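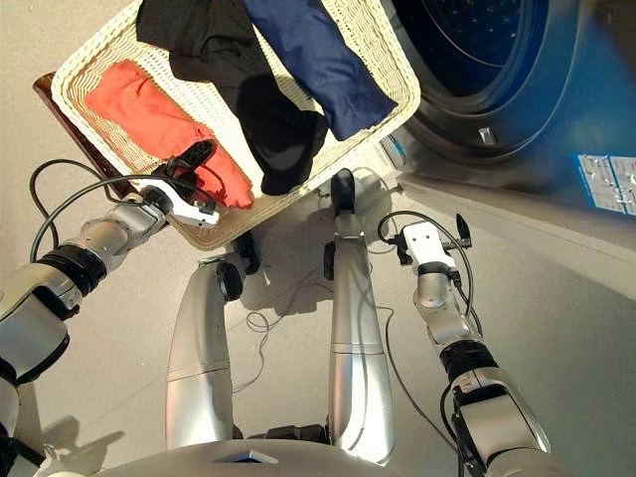 Sorting and Loading Mixed Laundry: Basket Placement and Load Order in a Shared Laundry Room

Project report, Household Systems course
Group members: Karine Li, Selorm Amoah, Szabolcs Mészáros
Supervisor: Yvette McKinnon
Submitted Sunday, August 3, 2025

1. Background

The laundry room on the ground floor of Eltwood residence is used by students on four floors. Most residents carry clothes down in an open basket, set it on the floor by a front-loading machine, and sort while they load. Two complaints come up often in the residence logbook: items dropped on the floor during loading, and light items stained by darker ones that were put in by mistake. Our project looked at both. We asked whether the position of the basket and the way items are placed in it change the number of drops and sorting errors.

2. Scope

Only loading was studied. Unloading, drying and folding after the wash were left out. Detergent and water temperature were also left out, except where they affect which items may share a load. All trials used front-loading machines with a round door. Top loaders were not available to us.

3. Materials

A wicker basket with a rectangular rim was used in all trials. The weave is open enough to let air through, which matters when clothes sit for a day or two before washing. Its drawback is that knitwear can catch on the ends of the cane. We checked the rim before each session and trimmed two loose ends in April.

The test items were everyday cloths and garments in three color groups: red and orange, navy, and black. Navy and black were kept as separate groups on purpose. In the logbook these are the two colors most often confused, and the lighting in the room makes the confusion worse. Items were either folded flat, rolled, or dropped in bunched.

4. Method

Each trial began with the basket on the floor and ended when the last item of the chosen group was in the drum. Three basket positions were tested:

Position A: basket directly in front of the door, long side parallel to the machine.
Position B: basket to the side of the door, turned at an angle.
Position C: basket on a low bench behind the person loading.

We ran 145 trials. One was discarded when the machine was needed by another resident, leaving 144 for analysis, 48 in each position. A drop was recorded when any item touched the floor. A sorting error was recorded when an item from the wrong color group entered the drum. Milan Van den Broek kept the tally sheet and did not load any clothes himself.

5. Results

There were 30 drops in total. Position A gave 9, Position B gave 5, and Position C gave 16. Most drops in Position C happened during the turn from the bench to the machine. In Position A the open door took up space above the basket, and the person loading had to reach around it.

Sorting errors were fewer: 11 in total, and 8 of these were a navy item taken for black. Folded items were identified correctly in every trial. Rolled items caused three errors and bunched items caused eight. A bunched garment hides its seams and label, and it also tends to hang over the rim, where it can be pulled out along with the item next to it.

Time per trial did not differ enough between positions A and B to report a difference. Position C was slower in all sessions.

6. Discussion

Position B is the best of the three for this room. The angle leaves room for the door to swing and keeps all items within reach from one standing spot. It does take up more floor, and with two people loading side by side the baskets would touch. We did not test that case.

The color results depend on the lighting. Selorm repeated a small set of trials near the window and recorded no navy and black errors, but the set was too small to include in the totals.

Red and orange items were never confused with other groups. They should still be washed alone the first few times, as the dye may run.

7. Recommendations

Place the basket to the side of the door, at an angle. Fold or roll dark items before carrying them down. Keep navy and black on opposite sides of the basket. Tuck in anything that hangs over the rim before lifting. Read the care label on each item if it is going into a mixed load.

8. Further work

Wet items were not included and would be heavier to handle. A second basket with solid sides should be compared with the wicker one. The tally sheets are in the course folder under group 333.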